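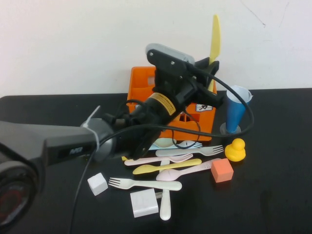 How to fill and paint over cracks in a plaster wall

Hairline cracks are common in older houses and most of them can be dealt with in an afternoon, plus drying time. If a crack is wider than a pound coin is thick, or keeps coming back in the same place, get it looked at before you decorate.

What you need
Filling knife
Old screwdriver or scraper
Ready-mixed fine filler
Fine sandpaper and a sanding block
Small brush, mini roller and tray
Matt emulsion

1. Move furniture away and put down a dust sheet.

2. Run the corner of the scraper along the crack to open it slightly. Filler won't hold in a very thin line. Brush out the dust.

3. Dampen the crack with a wet brush. Dry plaster pulls the water out of filler and makes it shrink.

4. Press the filler in with the knife held almost flat, working across the crack, then draw the knife along it once to smooth it. Leave it very slightly proud.

5. Let it dry fully. The tub will give a time, but allow longer in a cold room. Deep cracks need two thin layers.

6. Sand until you can't feel an edge with your fingertips. Wipe down with a damp cloth.

7. Spot prime with emulsion thinned with a little water. When dry, roll on two full coats.

Scuffs
Try warm water and a drop of washing-up liquid first. Rub gently, as matt paint goes shiny if you scrub it. Marks that stay put can be painted over.

Touching in a small patch often shows, even with paint from the same tin. On a white wall it is usually quicker to paint from corner to corner.

Arif Rathnayake
Updated 30/05/2020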